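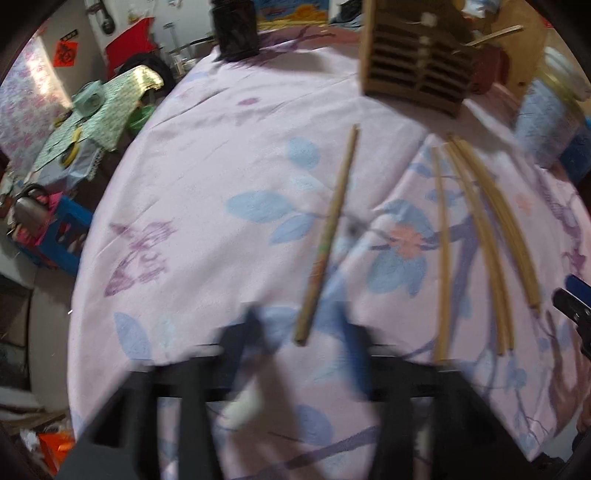
3.2 Collecting the bamboo demonstrations

Figure 2. One moment from the stick-and-strip subset, as recorded by the camera on the hand-held gripper. A straight bamboo stick lies on a patterned bedsheet, with four thin strips to its right. The fingers are blurred by motion.

Our first plan was to collect everything on a gray bench in the lab at Brasel. The bench was level, the light came from two panels, and the policy trained on that data was excellent at picking up sticks from a gray bench. Moved to a kitchen, it behaved like a tourist with the wrong map. The second round, which we call Clullotley after the village where we planned it, was therefore recorded in homes, on whatever surface the collector had to hand. We asked for ordinary rooms and we got them.

The sheet in Figure 2 gives a fair idea of what this does to the visual problem. It has large pale blue leaves, thin purple branches that are roughly the shape of the things to be picked up, and lettering that an edge detector finds far more interesting than bamboo. The surface under it appears rounded toward the far side in the wide view, and straight lines are not to be trusted near the edges. Beyond the sheet is a room full of jars, boxes and a kettle, none of which has any part in the task. We did not crop any of this out. A version of the set cropped to the work surface trained faster and did worse in every home we tried it in, a result we would have liked better had we not spent July writing the cropping tool.

Each demonstration begins with the hand open above the work surface and ends when one piece has been lifted clear and set down again. The collector chooses the piece. We had at first given out a fixed order (sticks, then strips, left to right), and the policy duly learned to go left. Free choice brought in a bias of its own, as people prefer the straight piece when there is one, and we deal with that by reweighting at training time.

Strips are the harder case. A stick can be gripped more or less anywhere along its length, while a strip that bows lies at a different angle depending on where the fingers meet it. When several fan out from a common end, as in Figure 2, the easy place to grip is the spread end, and the shared end tends to yield two strips or none. Collectors worked this out within a few tries. The policy took longer and has never fully forgiven the shared end.

The full Clullotley round holds 1608 demonstrations, of which 296 involve strips that touch or cross. We threw out 81 for tracking loss, nearly all of them cases where the hand was turned to face a bare wall. Motion blur was not grounds for removal. An early filter, written by Ctibor Vrabec on a Monday and withdrawn by the end of the same week, dropped any demonstration with more than a few blurred frames. It left us with a tidy collection of very slow people. Since blur from fast hand motion also shows up when the robot moves at a useful speed, we kept it, and the tracker in most cases coped better than we did when checking by eye.

Labels are kept to a minimum. Every demonstration carries the type of piece lifted, the hand pose over time, and the finger opening. Patterns, clutter and lighting are not labeled. We did try to have the surfaces sorted into "plain" and "busy," but two annotators given the same floral sheets could not agree on what counted as busy, and one of them asked whether we had ever owned bedding.

The sessions ran up to 70 minutes, after which the lifts grew visibly careless. We left the careless ones in as long as the piece came up. They turned out to be useful in the recovery tests with the Sokol arm (Section 4.3), where a policy trained only on clean lifts had no idea what to do with a stick held by its last inch. The Fivitz baseline was trained on the same split, with the same discards and the same bedding.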